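The Long Life of a Sweater Cuff

Home / Features / At Home

My grandmother used to say you could tell how a person's winter had gone by looking at their cuffs. She looked at everybody's, too. She'd take your hand at the front door as if she were only glad to see you (and she was glad, she was a great one for company) and meanwhile she'd be turning your wrist over to check for loose threads. If she found one you went home that night in one of my grandfather's cardigans, and your own came back to you later in a paper bag, mended, usually with a few cookies in the bottom.

I've been thinking about her since August, which is a silly month to be thinking about sweaters, but that's when I pulled my good green one out of the cedar chest and found that the left cuff had more or less given up. The rest of it was fine. The elbows were fine, even the neck was fine. The cuff looked as if something had been chewing on it, and since we have an elderly dog with very few teeth I don't think I can blame him.

So I did what I should have done years ago and drove over to Skudlow, the yarn and mending shop on the corner where the shoe store used to be, and asked Glykeria Kalogeropoulos whether it could be saved.

She had it inside out before I'd finished the question.

"This is a nice one," she said. "Who knit it?"

I told her my aunt had, and she nodded as if she'd suspected an aunt all along. Then she put on her glasses, took them off again, carried the sweater over to the window and stood there so long that I wandered off and bought two skeins of something blue that I had no plan for and still don't.

Cuffs go first, Glykeria told me, on nearly everything that comes through her door. We push them up to wash dishes and pull them down when we're cold. We wipe our noses on them, or our children do. We catch them on drawer handles and drag them across desks all day long. A sweater's body can hang there for decades with hardly anything happening to it, while those last few inches of ribbing get stretched and rubbed every hour it's worn.

The good news is that a hand-knit cuff is one of the easiest parts to replace. If the sleeve was worked from the shoulder down, you pick out the bind-off, unravel back to sound yarn, catch the live stitches on a needle and knit a new cuff straight onto them. If it was worked from the cuff up, as mine was, you snip a single stitch above the ribbing, draw the thread out across the row, and the old cuff comes away whole in your hand. I'll admit I had to look at the ceiling for that part.

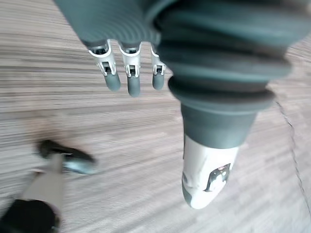
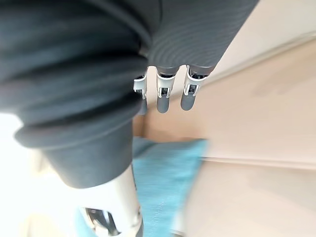
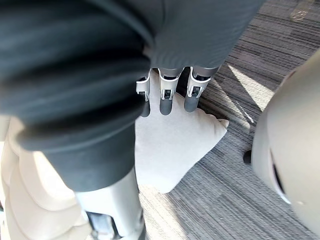
Three fingers below a dark covering, in each picture. Photographs by Aliki Galanis

Glykeria runs a class on all this, Friday evenings at the long table in the back, and she talked me into it before I'd found my car keys. There were six of us. I sat next to Chepkoech Waweru, a retired bus dispatcher with the steadiest hands I've ever seen, who was putting new cuffs on a fisherman's sweater that had belonged to her brother. Across from us was Nabila Kwok, who had never knit a stitch in her life and had brought a store-bought pullover from a rummage sale, figuring that if she ruined it she was out three dollars. She didn't ruin it. By the second week she was correcting my tension, very kindly, and I let her.

What surprised me was how much of the evening went to choosing yarn. You'd think matching would be the whole game, and for some people it is. Chepkoech held what must have been every cream-colored wool in the shop up against that fisherman's sweater, under the lamp and then by the door, and at last settled on one called Anen that's spun with a little gray in it. It's a lovely match. You'd have to be my grandmother to find the join.

I went the other way. My aunt's green hasn't been made in years, and every near-green I tried looked like a mistake, so Glykeria suggested I quit chasing it and pick something I liked. I chose a rusty orange. My husband says it looks like a carrot, which was meant as a complaint, but I've grown fond of the idea.

Then there's the question of ribbing. The plain old knit one, purl one makes a neat, flat cuff that sits politely at the wrist. Knit two, purl two grips better and bounces back, and it's the one Glykeria recommends for anybody who pushes up their sleeves. Go down a needle size or two from the rest of the sweater. Make it longer than you think you want, so there's enough to fold back on itself; a doubled cuff is warmer, and when the folded edge wears through you can turn it the other way and get another few winters out of it. Bind off loosely. I bound off tightly the first time and couldn't get my hand through, and the whole table had to hear about it.

Some folks will tell you mending isn't worth the trouble, and if you only look at the money I suppose there's a case to be made. My yarn cost more than Nabila's whole pullover. But Zoi Athanasiadis, who teaches the beginners on weekday mornings, worked out once that a sweater like my aunt's takes 90 hours or so of somebody's life. She'd had the student who doubted her count the stitches in one sleeve, and the poor girl got to 3000 and quit well short of the elbow. Set against that, a few evenings and a ball of orange wool don't seem like much to ask.

I finished on the last night of the class, a little after nine, with Glykeria already stacking chairs around me. The right cuff came out a shade longer than the left. She offered to show me how to fix it and I said no thank you, I'd been looking at that sweater long enough and wanted to put it on. I wore it home with my coat open.

The dog slept on it that same night. I'd left it over the arm of the sofa, so that's my own fault, and apart from the hair there was no harm done. Chepkoech called the next morning to ask whether I'd sign up with her for the elbow class, and to say she'd found another bag of her brother's things in the hall closet, with four pairs of socks in it, every one of them through at the heel.

The cuff class at Skudlow meets again once the weather turns. Bring the sweater, a darning needle, and something to eat if you come straight from work, as the evening does tend to run over.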